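What the Sorting Room Taught Me About My Own Job

July 20, 2018

I've worked in the returns department at Clondard for long enough that my hands know the job better than I do. Somebody buys a pair of gloves or a hoodie, changes their mind, stuffs it back in a bag and mails it to us. I take it out, shake it, feel for a missing button, fold it and send it down the line. On a decent shift I get through 85 bags before lunch, and most of that time I'm thinking about dinner.

So when the company told us last July that part of the work would be handed over to machines from an outfit called Skastoreo, I had two reactions. One was fear, obviously. The other was a kind of snobbery I didn't know I had. A machine, folding a glove? Good luck to it! I've had trainees who couldn't do it after a month, and they had thumbs.

I was wrong about a lot of what came next, and I want to write some of it down, partly for the people at our sister warehouse in Marwat who keep asking me if they should be worried. (My answer is yes, a little, but probably about different things than the ones you're worried about.)

The first thing that changed was that people wanted to watch us. In all my years in returns, the only time a manager stood next to me was to ask why the belt had stopped. Now there were folks with notebooks asking how I know a sweater has been worn. How do I know? I just know! But they kept asking, very politely, and after a while I found I had answers. I check the cuffs first. I pinch the fabric under the arm. I'd never said any of it out loud, and it was strange to hear that I had what they called a method. My pay slip had never mentioned a method.

I liked it, I'll admit that. I went home feeling about two inches taller.

The second thing is harder to be cheerful about. The know-how I'd built up over years was now being written down and recorded, and once it's recorded it belongs to whoever has the recording. I got my regular hourly wage for those days. Fair enough, I was on the clock. But if I teach a new hire, that person walks around with my tricks for a few years and then leaves, and I'm still useful. Whatever gets learned from demonstrations doesn't quit to move closer to its mother. I think people should be paid extra for that kind of teaching, and I've said so at two meetings now, and both times there was a lot of nodding and not much else.

Then there's the pace. Our bench used to have its own rhythm, with slow stretches where you could talk. The machines took the easy stuff first, the flat boxes and sealed bags, and what's left for us is the weird stuff, all day long. Wet boots. Tangled necklaces. A coat with half a sandwich in the pocket. My supervisor showed us a chart saying 93 percent of the plain items go through without a person touching them, and everyone clapped, and all I could think was that those plain items were my breathers.

I don't hate the machines. What I've come to think is that the people who talk about automation, for or against, mostly leave out how physical it is at the start. I used to picture someone typing in a dark room. A lot of it is arms and shoulders and somebody sitting at a table with a piece of clothing, doing a small thing with a tool in each hand.
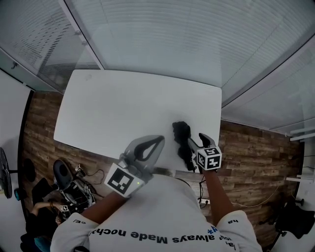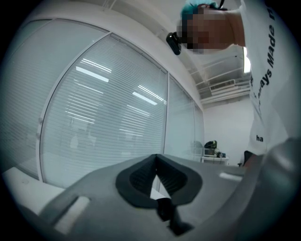 It's work, in other words, and it looks a whole lot like mine. I get a sore neck from it and so would you. Somebody has to decide which side of the cloth to go for, and they have to be patient, and I doubt many of them grew up dreaming of it. When people at lunch complain about "the robot people" I find I'm defending them a bit, which surprises me, given that they may be the reason I need a new trade by the time my knees give out.

I'd feel better about the whole business if the company asked us earlier. At Grurnon, the plant across the road, the floor staff got to pick which jobs went first, and they picked the one that wrecked everybody's wrists. Of course they did. We'd have picked the wet boots in a heartbeat. Instead we got to keep them, and I've got almost a full cart of them waiting for me tomorrow morning.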